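About Susetti

We write house rules for hand-held gripper work. Small shop, started by Neema Massawe and Getachew Worku, now a team of 10. Clients bring us their stations, we bring the checklist. 92 points at last count, revised every February.

Basics first. Clear the sheet before each run. Fingers open at start and at finish. Screws checked every 25 runs, logged by hand, initialed. No initials, the run doesnt count.
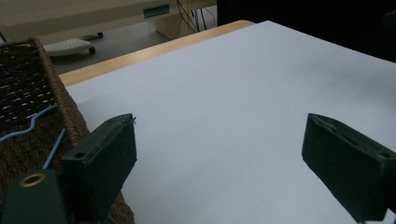

Fingers open over the white sheet, nothing between them.

Mutua Okoth keeps the log book, 1,758 entries so far. Mwanahawa Mwaipopo does site visits and training, mornings only. Cable routing is her subject, ask her about it.

The full rule set (we call it Givier) goes to clients as a printed binder. Short version on request. Comments from operators are read at the monthly meeting and answerd in writing.

Visits by appointment, ring the bell twice.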